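Black T-shirts turning gray after a few months, what am I doing wrong?

Posted in Laundry & Fabric Care
Asked by grendar_pete

I own 11 black T-shirts and at this point maybe 2 of them are black. The rest are the color of a wet sidewalk. I'm not a fussy person. I wear a black shirt so I don't have to think about what shirt to wear, and now I stand at the closet every morning comparing grays.

What I do now: everything goes in together on warm, normal cycle, regular powder from the big Zuvow tub, then the dryer on high until it stops. We moved in February and the water here is hard enough that the kettle grows its own furniture. My sister says vinegar. My coworker says salt. The guy at the dry cleaner says to bring them to the dry cleaner.

Is there something that works, or do I accept that black is a temporary condition?

3 replies

Didier Aubert
Member, 16 helpful votes

Your sister is half right, your coworker is repeating something his grandmother told him, and the dry cleaner has a boat to pay for.

Two different things make a black shirt look gray, and you probably have both. One is dye leaving. Hot water and bleach do that, and there's no getting it back short of dyeing the shirt again. The other is surface fuzz. Cotton rubbing against zippers and towels gets roughed up, the tiny broken fibers stick out and catch the light, and the whole thing looks dusty even though most of the dye is still in there. Powder that never dissolved will do a decent imitation of both.

Try this for a month. Cold water, shirts inside out, shortest cycle that gets them clean. Keep them away from jeans and especially towels. Switch to a liquid detergent and use less than the cap tells you to, the cap was designed by people who sell detergent. If the water is as hard as you say, half a cup of white vinegar in the rinse on the first wash or two may help shift the mineral film. Check your washer manual first, some makers don't want it near the rubber seals, and never put it in with bleach.

Then get them out of the dryer. High heat is hard on cotton and the tumbling makes more fuzz. I hang mine on a rack, and before anything goes back in the drawer I put it flat on something white in daylight. You'd be amazed what passes for black under a closet bulb.
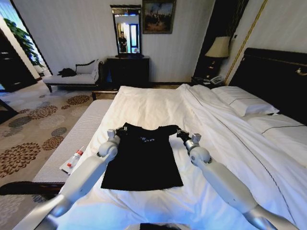

Black tee with a small chest print, flat on white bedding.

If yours has a print on it, inside out matters twice as much. Prints crack in a hot dryer long before the cotton gives up, and you can't iron straight over one either, unless you want it on the iron.

For the ones already gone, a fabric shaver will take off the fuzz and you may find a fairly black shirt underneath. Go slowly around the seams. I have a shirt with a hole that says I didn't.

lorkska_mom
New member

we just buy new ones, the Ikonen ones in the multipack are fine and by the time they fade they have a hole in the armpit anyway. life is short

also dont do the salt thing, it did nothing and I had salt in the drawer thingy for weeks

T. from the basement
Member

Agree with most of what Didier said but I'd skip the vinegar and go for re-dyeing if you have a pile of them. I did 10 shirts on a Tuesday night in a big stainless pot with store-bought black dye. It takes over an hour with all the stirring and you need to weigh the dry shirts first so you buy enough dye. I did not weigh them and I now own several shirts in what I would call eggplant.

Two warnings. Most shirts are sewn with polyester thread and ordinary cotton dye won't touch it, so if the stitching was white or gray it'll stay that way. And wash them by themselves the first few times. My wife had a cream bath mat.

grendar_pete
Original poster

Thanks all. Did the inside out and cold thing twice now, no towels. Too early to say but nothing has gotten worse. Shaver is ordered. What setting do you use on yours, Didier? Mine comes with three and the instructions are only in pictures.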